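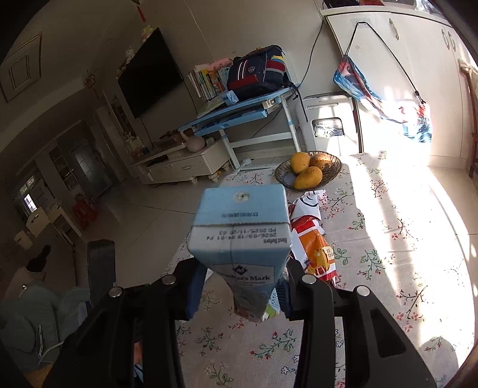

Gronow album upload – log so far

3 min read

I put our second album, Hasance, up through Sonero in March and it's been a right headache, so I'm writing down what I've tried in case another small band gets stuck.

Problem: track 3, "Illel", plays fine on my laptop but clicks at every loud bit once it's on the store page. The other songs are clean!

Tried first: uploaded the same file again. Still clicking, and in the same spots (the two big choruses, mostly).

Tried next: a fresh mix with the drums pulled down a touch. A bit better on headphones, still nasty on the kitchen speaker. I also swapped the cover art, which did nothing for the sound, but the old one was blurry and it had been bugging me.

Then I asked on the help page whether their end squashes loud files – we've had over 300 plays on that song already and I don't want people thinking we meant it to crackle.
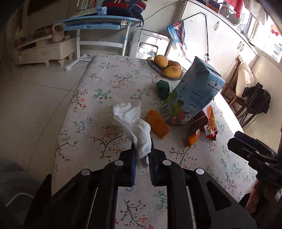
Nia Dafis replied that the master was probably too hot, and that leaving a little more headroom before exporting should stop it. She wanted the full-size file too, so I've sent it across. New export goes up tonight, ticket still open.

80 shares
3 comments

Recent tickets
Wrong running order after upload
Singer missing from credits
Gap between live tracks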